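Project Report: Can Two Arms Do a Chore?
Celtard Project, Castellanos Lab Course
Section 4: Tabletop chores

4.1 Question

Our group wanted to know whether a machine with two arms can do a small household job without help. People have had dishwashers and robot vacuums for years, but those do one thing each. Picking up, plugging in, putting away and tidying a desk are still done by hand in nearly every home and shop.

We chose plugging in a small desk fan. A person does it in a few seconds and never thinks about it. For a robot it means finding the plug, gripping it the right way around, turning it to match the socket and pushing without bending anything.

4.2 Method

We used 2 arms driven by the Tokilum control program. The arms were first moved by a student to record the task, and the program then tried to repeat it. We recorded 212 runs in October and November and left out the ones where a cable had been set up wrong.

Before each run the fans and the power strip were moved to new spots. Other items stayed on the table so that the arms would have to work around them, as they would in a real room. A run counted as a success only if the plug went fully into a socket. We stopped a run after 500 control steps even if the arms were still moving.

4.3 What we saw

Reaching was the easy part. The arms got to the correct area of the table in most runs. Gripping was less reliable. If the plug was lying on its side, the gripper often closed on the edge and the plug slipped out.

Insertion was the weakest step. The program judged position mainly from camera images, and once a gripper covered the plug there was little left to see. Small errors in angle were enough to stop it. The arms would then press, back off and press again in the same place. People feel for the socket with their fingers, and our grippers had no touch sensing.

Cords were also a problem. They dragged on other objects and pulled the fan out of position. We had planned a second task with the Pokex pick list, sorting small shop items into bins, but ran out of time and only did the setup.

4.4 Answer so far

For this chore, our setup is not ready. It needs a person nearby to reset the table, and it is far slower than doing the job by hand. Sorting or moving light objects may be closer, and the next group should start there. We would also add a camera on each wrist and fix the cords to the table edge before recording anything new.

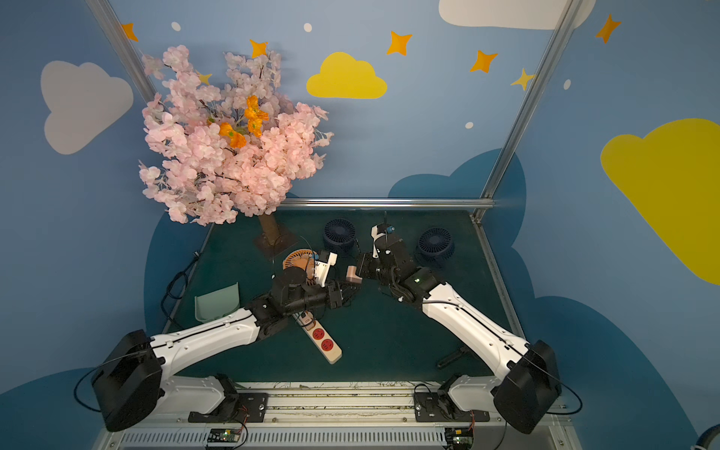

Figure 4. The two arms at the table with the desk fans and the power strip.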